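4. Setting up the mirror on the Guswood vanity table

Read this section before you lift the mirror. The frame has carved parts which can break if you hold them. Always hold the mirror by the plain sides of the frame.

4.1 Preparing the table top

1. Put the table on a level floor. Leave enough space to walk along both sides.

2. Remove bottles, brushes and boxes from the top. Small things can go on a chair until you finish.

3. Wipe the top with a soft dry cloth, also along the raised edge. Dust stays there easily.

4. Stand at the front of the table and check that the oval mirror is at the far side, facing you.

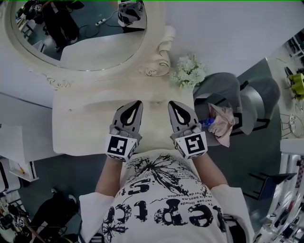 4.2 Adjusting the mirror

5. Look at the mirror from your usual sitting position. If you see too much floor, tilt it back a little - never more than 5 degrees.

6. Check the carved ornament at the top of the frame. It must be in the middle, with no lean to the left or right.

7. Place flowers or other decoration beside the frame, near the scroll. They must not push against the glass.

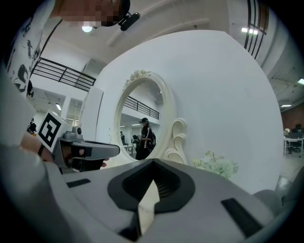
Fig. 4-2. Oval mirror with carved top ornament, flowers near the scroll.

Caution: Do not spray cleaner directly on the glass. The liquid can run behind the frame and damage it. Spray it on the cloth first.

Note: The cream finish needs 30 days to become fully hard. During this time please do not leave wet cups or cosmetics on the top.

If a carved part is loose when you open the box, do not glue it. Write to Noémie Després at Guswood parts service and include the order number.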